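Levar uma turma ao dia aberto do laboratório de robótica: vale a pena? O que se vê mesmo?
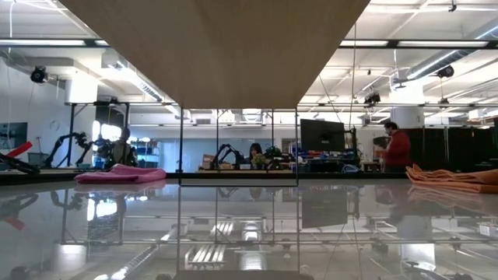 Núcleo de Robótica e Automação Olier - Visitas e Dias Abertos

Boa tarde a todos. Peço desde já desculpa se o assunto já foi tratado noutro lado, mas procurei nas páginas antigas e só encontrei conversas sobre os horários dos autocarros. Sou professora numa escola básica e estou a pensar inscrever a minha turma no próximo dia aberto do Núcleo Olier, que em princípio volta a ser em novembro. A fotografia que pus em cima é da página de divulgação deles e confesso que foi ela que me deixou com vontade de ir, e ao mesmo tempo com algumas dúvidas!

Eu estava à espera de uma coisa mais parecida com uma feira, com bancas e cartazes, e aquilo parece-me uma sala de trabalho a sério, com braços robóticos nas bancadas, pessoas ocupadas e câmaras penduradas lá no alto. Os meus alunos têm entre dez e doze anos, são curiosos e bem-educados (quase sempre), mas são muitos e mexem em tudo. Gostava de saber se as demonstrações são pensadas para esta idade ou se ficamos todos atrás de uma fita a ouvir falar de motores. Também queria perceber o que fazem com as toalhas. Há uma cor-de-rosa dobrada em cima da mesa e uma pilha alaranjada do outro lado, e um dos miúdos, quando lhe mostrei a página, perguntou logo se os robôs iam passar a arrumar o quarto dele. Não soube responder e prometi que perguntava.

Já agora, se alguém souber como é o almoço, se há sítio para comer sentado e se é preciso pagar alguma coisa, agradeço muito. A escola fica longe e temos de sair cedo, de modo que tudo o que eu puder dizer aos pais com antecedência é uma ajuda enorme.

Obrigada e um abraço a quem tiver paciência para ler isto até ao fim.

professora_do_5B

Kamala Iyengar

Olá, professora, e bem-vinda a esta página! Fui ao último dia aberto com o grupo de ciências da minha filha e tenho muito gosto em contar como foi, embora já me tenham avisado em casa que eu não sei contar nada em poucas palavras.

Começo pelo que mais a preocupa. Ninguém vos põe atrás de uma fita a ouvir uma palestra. À entrada fazem uma apresentação curta no auditório do edifício Ukberg, com umas cadeiras bastante duras, e depois dividem as pessoas em grupos pequenos. Cada grupo vai com um monitor, e com as escolas tiveram o cuidado de juntar sempre um professor ou um pai. O nosso monitor era um rapaz novo, muito tímido ao princípio, que ganhou vida quando uma menina lhe perguntou se o braço também ficava cansado. Passou uns bons minutos a explicar-lhe que os motores aquecem e que ele próprio tem de parar as demonstrações de vez em quando para os deixar descansar.

Quanto às toalhas, pode dizer ao seu aluno que ainda vai ter de arrumar o quarto sozinho durante uns anos. O que nos mostraram foi um par de braços a tentar dobrar um pano, e eu, que dobro roupa todos os dias sem pensar nisso, fiquei ali encantada a ver a dificuldade que aquilo tem. O pano nunca cai duas vezes da mesma maneira, faz uma prega aqui, um bico ali, e a máquina tem de dar por isso e corrigir. À primeira saiu uma trouxa, as crianças bateram palmas na mesma, à segunda saiu melhor. Contou-nos o monitor que já iam em 827 dobras gravadas desde o verão e que queriam chegar às 2.000 antes de mudarem para as camisas. As crianças acharam os números baixos, os adultos acharam-nos altíssimos, e cada um ficou na sua.

A parte preferida do nosso grupo foi a conversa sobre as câmaras. Perguntaram aos miúdos para que serviria ter uma a olhar de cima quando já há pessoas ali ao lado a ver, e deixaram-nos pensar e dizer disparates à vontade antes de explicarem. Há também um posto onde os visitantes podem guiar um braço com a mão, devagarinho, e foi aí que se formou a fila maior. Se puder, peça para começar por esse posto! Nós deixámo-lo para o fim e duas crianças já não tiveram vez, com as lágrimas que imagina.

Uma coisa prática: a sala tem o teto alto e muito eco, e com vários grupos ao mesmo tempo ouve-se mal quem fala baixo. Ponha à frente os alunos que se distraem mais. E leve casacos, mesmo que o dia esteja bonito, porque se espera um bocadinho no pátio entre a apresentação e a visita.

O almoço é por vossa conta, mas há um refeitório com mesas onde se pode comer a merenda trazida de casa. No nosso ano a visita foi gratuita. Não me lembro se a inscrição se fazia por telefone ou pelo formulário, foi a diretora que tratou disso.

Desejo-lhe um dia muito feliz com os seus meninos, e depois venha cá contar!

tó_das_bicicletas

Fui há uns anos e gostei mais ou menos. Na altura só havia um braço e estava parado à espera de uma peça, e quem nos recebeu pediu muita desculpa e mostrou vídeos. Pelo que leio em cima, a coisa melhorou bastante. O estacionamento é que continua mau de certeza, porque aquela rua é a mesma. Se forem de autocarro grande, o melhor é deixar os miúdos na rotunda e ir a pé, são cinco minutos. Do almoço não sei nada, levei uma sandes.

Sreekumar Salian

Boa noite, professora, e boa noite também à Kamala, que contou tudo com tanto carinho que quase não me deixou trabalho. Sou um dos monitores do núcleo e ajudo a organizar as visitas das escolas, por isso junto só as informações que faltam e atualizo uma ou outra coisa.

As demonstrações servem perfeitamente para alunos de dez a doze anos. Para as turmas dessa idade fazemos grupos de 7 crianças com 2 adultos, e pedimos à escola que traga a lista já dividida, pois quem conhece os meninos sabe melhor do que nós quem deve e quem não deve ficar junto. A visita à sala demora à volta de uma hora. Depois há tempo livre no pátio e perguntas para quem quiser ficar (há sempre quem queira, e nós gostamos).

Este ano temos duas salas abertas. Na sala Escobar ficam os trabalhos com panos e toalhas, e é lá que estão os braços de que a Kamala falou. Na sala Drendeck fica o posto onde se guia o braço com a mão. Depois das tais lágrimas passámos a dar senhas à chegada, de maneira que todas as crianças têm a sua vez, mesmo as que lá chegam por último. Fica a nota para a Kamala, que nos escreveu na altura uma mensagem muito simpática sobre o assunto.

Sobre o mexer em tudo: nas bancadas pedimos que não se toque, e o monitor avisa logo à porta. Os tampos são muito brilhantes e marcam-se com os dedos num instante, e depois quem trabalha ali no dia seguinte perde tempo a limpar e a afinar outra vez as câmaras. Em compensação, temos uma mesa à parte com peças soltas, garras antigas e panos para experimentar, onde se pode mexer, desmontar e fazer barulho. Costumamos propor aos alunos que dobrem uma toalha usando só dois dedos de cada mão, e é uma risota, incluindo para os professores.

A inscrição faz-se pelo formulário da página do núcleo e abre em setembro. A visita continua gratuita e o refeitório fica reservado para as escolas a partir do meio-dia. Peço-lhe apenas que indique no formulário se algum aluno usa cadeira de rodas ou se incomoda com ruído, para marcarmos o vosso grupo na primeira hora da manhã, que é bem mais sossegada. Para o autocarro, o conselho da rotunda é bom, mas avisando com antecedência também podemos abrir o portão das traseiras.

Ao aluno que perguntou pelo quarto, diga por favor que o convido a trazer uma camisola bem amarrotada. Experimentamos com ele e logo se vê o que sai.

professora_do_5B

Muito obrigada aos três! Já li as respostas em voz alta na aula e a camisola está escolhida, é verde e tem um capuz. Fica combinado com o Sreekumar que escrevo em setembro, assim que o formulário abrir, e peço já a primeira hora da manhã, que tenho um menino a quem o barulho custa bastante.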